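Notes from the kitchen bench, August. We try grippers in a simulated kitchen before we buy them, and these tips are what I would tell a friend who starts the same work at home.

**Choose the layout first.** Keep the same counter for every gripper. If you move the sink or the cabinets between two tests, you can not compare the numbers any more.

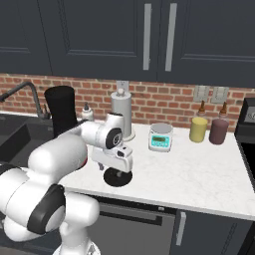

Flat things are the hardest test for two fingers, so I always begin with them. The Pridell gripper is strong on cups and boxes, but its fingers are thick and they need an edge to hold. Put a thin round thing on the counter, like the black disc under the gripper, and come straight down from above. If the fingers only push it, write this down as a miss and do not repair the script in the middle of the run.

**Make enough runs.** Jiahui Li asked for 1000 runs per gripper. I stopped the Gaillard at 439, and now I regret it, because the Kerker has all its 1000 and the two are not fair to each other. For a quick first look, 100 is enough.

**Tall things near the wall.** Let the arm come from the side, and slowly. Check the elbow too, not only the fingers.

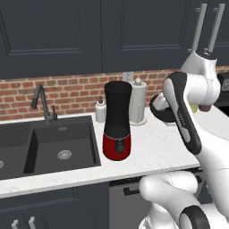
With the Kerker controller I set the speed to half for the last part of the reach. Toàn Lưu prefers full speed and a softer stop, and his way is also good if your objects are heavy.

**Save the camera view together with the settings.** One file, one name. I lost a whole evening looking for which view belonged to run 2070.

**Still to try:** the narrow fingers from Zestemitz, on the same counter.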